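Worktop clearing, part 3: the small things

January 2022

Posted under: Kitchen, Storage

Parts 1 and 2 dealt with the wall cupboards and the drawer unit. The remaining problem was everything that had never been given a cupboard in the first place and therefore lived on the worktop. This post records the method and the result so that I can refer back to it when the drift starts again, which on past performance will be in March.

Some dimensions first. The kitchen in the Pendton flat has one continuous run of worktop, 2000 mm long, and a white table that takes the overflow. The worktop is 700 mm deep, deeper than usual because the previous owner boxed in the pipes behind it. Depth sounds like an advantage. In practice the rear 100 mm is a shelf for things that are never used, and the working area in front of them gets narrower each month.

The procedure was to empty the worktop on to the table in batches, decide on each item, and return only what had earned its position. I set three conditions for returning an item. It had to be used at least once a week, it had to be awkward to lift down from a cupboard, and it had to be safe to leave out. An item meeting two of the three went to the nearest shelf. An item meeting one went to the high cupboard or out of the flat.

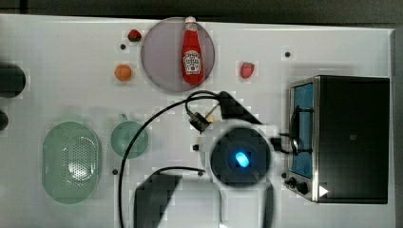

Appliances are the easiest category to decide and the hardest to place. A toaster oven meets the first two conditions without argument, and it fails the third only if it is pushed hard against a wall or parked under a cupboard with no gap. Check the instructions for your own model, as clearances vary. The point I had missed for years is door direction. Ours, the black one with the steel front, has a glass door with a long handle across it, and the space in front of that door has to be treated as occupied at all times. If a colander or a cup habitually stands in that space, then it has to be moved every time the oven is used, and whatever it is moved on to becomes cluttered in turn. I now allow a strip the full width of the door and as deep as the door is tall, and I have marked the front corners of it with two small pieces of masking tape.

Condiments were next. The rule in this household had been that anything in a squeeze bottle stays out. I can find no technical basis for it. The Heinz bottle says to refrigerate after opening, in the sort of print one stops reading after the first bottle, so ketchup now goes in the fridge door. It goes in cap up. I tried storing it cap down, which does improve delivery, but our door shelf is too shallow to hold a bottle steady on its cap.

Fruit needed more thought. Soft fruit and citrus had been sharing one bowl, and the two keep at quite different rates. Strawberries go in the fridge unwashed, in a single layer on kitchen paper, and are washed only when they are to be eaten. Small oranges are content at room temperature for a week. The mixed bowl has been retired, and a large plate does the job for the citrus, with the advantage that nothing can be buried at the bottom of it.

The colander had never had a home. It is oval, and every nesting set in the flat is round, so it sat on top of whichever stack was lowest and made that stack unstable. Anil D'Souza, who fitted the shelves in part 1, suggested hanging it. I was against this on the grounds that the hook would have to go into tile, but he pointed out that the inside of the sink cupboard door is plain board and takes a screw. It now hangs there from an adhesive-backed hook with a screw through it for good measure. The door closes with a few millimetres to spare.

Cups and mugs are a question of numbers, and here I was at fault. Across all cupboards, windowsills and the desk I found 52. Two people live here. I have kept the pale green ones, which match the colander, and the four tall ones from Burnden market. The remainder went to Consuelo Barrios for the hall at Burnness, where they are always short after the interval. She declined the one without a handle.

Mugs also act as containers, and this is worth recording as a separate fault. Any mug left standing upright and empty will collect something. 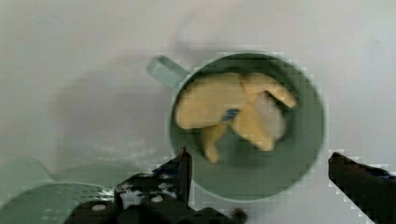
Once a mug has acquired contents it stops being crockery and is classed by everyone as storage, so it does not get washed, moved or used. Then a second mug is taken down for tea. I suspect this process accounts for a fair share of the total given earlier. The remedy is to store them upside down on a ribbed mat, which lets air under the rim and offers nothing to put things in. A folded tea towel is a poor substitute because it holds moisture against the rim.

Odds and ends that were found in mugs went into a lidded box on the hall shelf. The box is emptied on the first of the month, and anything unclaimed at that point is mine to dispose of. James has objected to this clause and has been given one extension.

Results so far. The front of the worktop is clear for its whole length except for the kettle. The rear strip holds the knife block, the salt and the bread bin. The taped area in front of the oven door has been respected, with one lapse involving a butter dish, and the sink cupboard hook has not shifted under load.

Still outstanding:

Lids. There are more lids than pans and I have not found a reason.

The high cupboard, which has received everything meeting only one condition and now needs the same treatment.

A second ribbed mat, same width as the first. The shop in Pendton has them only in a size that overhangs the shelf.

Part 4 will cover the space under the sink, once the trap has been replaced.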